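Coursework > Robotics Project II > Final reports > Tabletop tidying from hand-held demonstrations

Reading time: 4 min
Print this page | E-mail this page

Tabletop Tidying from Hand-Held Gripper Demonstrations

Eluned Kneath and Ynyr Hopkin
Tullamness, Robotics Project II

1. Purpose

The project set out to collect two-handed demonstrations of a short tidying task and to train a policy from them. The task uses a vanity table with small cosmetic items and a bunch of flowers on top. The demonstrator picks up one item with one gripper, moves it to a target position on the upper tier, and releases it. The second gripper either holds a neighboring item in place or stays clear.

We chose this task for two reasons. The items differ in shape and are easy to knock over, so grasp errors are visible in the recordings. The table also has a large mirror, and we wanted to know how much a mirror disturbs a policy that works from camera images alone.

2. Method

2.1 Demonstration by hand

Last year's group (the Griffiths report) used remote control with a leader arm. Their operators needed long practice before the motion became smooth, and most of their session time went to restarts. We used hand-held grippers instead. The demonstrator holds one in each hand and does the task directly. No arm is needed during collection. Gripper pose is recovered from fiducial markers and from the images, and jaw opening is logged separately.

Each demonstration has three phases: approach, grasp, and place. The demonstrator starts with both grippers in front of the table edge and both jaws open, and holds still for a moment so the logs can be aligned. Speed was left to the demonstrator, except that the last part of the approach had to be slow.

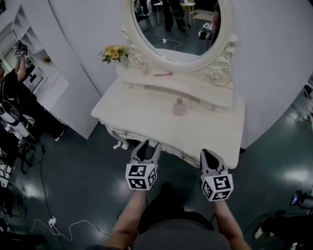
Figure 1. Demonstrator's view of the vanity table, with both marker-cube grippers extended toward the front edge.

2.2 Cameras

We recorded a head view and a gripper view. The head view covers the whole tabletop and both tools, and it was used mainly for labeling. The gripper view is the one given to the policy. It is a wide circular image with strong curvature toward the rim, and the fingers stay in the same place in every image, which makes the grasp point easy to locate.

The wide lens has a cost. A large share of each gripper image is room and not table. People walking in the background take up pixels that carry no information about the task. We considered cropping to the central region but kept the full circle for the first training run so that the two versions could be compared.

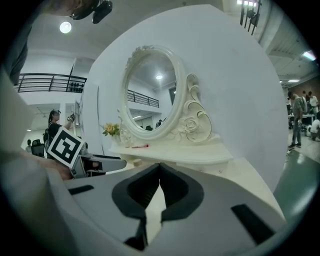

Figure 2. Gripper view toward the oval mirror. The fingertips nearly meet at the center, and the room is visible on both sides of the wall panel.

2.3 Data handling

Logs were written with Futemo, the recording tool used in the lab course, and converted to training episodes with our own script. We collected 38 demonstrations in one Sunday session and kept 30. Of those rejected, 4 had a dropped item, and the others had pose tracking gaps longer than our limit. We did not try to fill the gaps by interpolation. A short test on earlier data showed that interpolated segments produced a jump in the wrist angle just before the grasp.

The kept episodes average some 20 seconds each. Idle time at the start and end was trimmed automatically from the jaw and pose signals. Ynyr checked the trim points by eye and corrected the ones where a slow start had been cut away.

3. Observations

3.1 Mirror

The mirror shows up in both camera views. In Figure 1 it holds a reflected gripper with its marker cube. An early version of our marker detector accepted any square with a plausible border, and it sometimes reported a second tool behind the tabletop. A mirrored pattern should not decode to a valid identity, so we moved the decoding step ahead of the pose step and discarded anything that failed. This removed most of the false detections. The remaining ones were caught by a distance check against the previous pose.

3.2 Grasping

Soft fingers tolerate an offset when closing on a bottle. They are less forgiving with a thin item lying flat. Both of us tended to roll the tool so that one finger slid along the tabletop. The policy has to learn this roll, and it has few examples of it, as most of the kept episodes involve upright items.

3.3 Differences between demonstrators

Eluned moves the free hand back as soon as the grasp closes. Ynyr leaves it near the item until release. We had not agreed on a rule beforehand. The two styles are mixed in the training set, and in replay the second gripper hesitates between them. A written rule for the idle hand should exist before the next session.

4. Training status

The policy was trained on the Tenska workstation overnight. Only open-loop replay and offline prediction error have been checked. The predicted path follows the demonstrated path closely in the approach phase and drifts during placing, when the held item covers the target in the gripper view. No run on the arms has been made, so no success rate is reported.

5. Remaining work

- Retrain with the cropped gripper view and compare the placing error.
- Record more demonstrations with flat items.
- Fix the idle-hand rule and relabel the mixed episodes.
- Repeat a small set with the mirror covered, keeping the item layout the same.

The conversion script and the episode list are in the course repository under the group folder. Marker sizes and the tracking gap limit are set in the configuration file there.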